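4. Montagem do tampo e nivelamento

A bancada Adlow é entregue com o tampo protegido por película. Mantenha a película até terminar o ponto 4.2. Para a montagem são necessárias 2 pessoas.

1. Apoie o tampo, com a face superior para baixo, sobre uma manta limpa.
2. Aparafuse as travessas nos furos já abertos, sem apertar até ao fim.
3. Encaixe os pés e rode cada um no sentido dos ponteiros do relógio até sentir resistência.
4. Vire o conjunto com uma pessoa em cada topo. Não o arraste sobre os pés.
5. Aperte todos os parafusos em cruz.

Nota: a versão Kilel traz travessas mais compridas. O conjunto embalado pesa quase 200 kg e deve ser deslocado com porta-paletes.

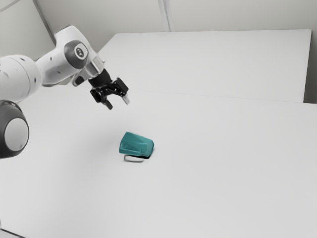 4.2 NIVELAMENTO E LIMPEZA INICIAL

1. Coloque um nível de bolha no centro do tampo, primeiro ao comprido e depois ao través.
2. Ajuste os pés reguláveis com a chave fornecida. O curso máximo está gravado na haste; não o ultrapasse.
3. Bloqueie as contraporcas.
4. Retire a película a partir de um canto, puxando rente à superfície.
5. Limpe com pano húmido e detergente neutro. Seque de imediato.

CUIDADO: não utilize acetona, lixívia nem esfregões abrasivos. As manchas causadas por estes produtos não são cobertas pela garantia.

Volte a verificar o nível ao fim de uma semana de utilização e sempre que a bancada mude de lugar.

Peças de substituição: indique a referência 163 (kit de pés e contraporcas) ao distribuidor Prukbridge.

Revisão do manual: 5 de maio de 2025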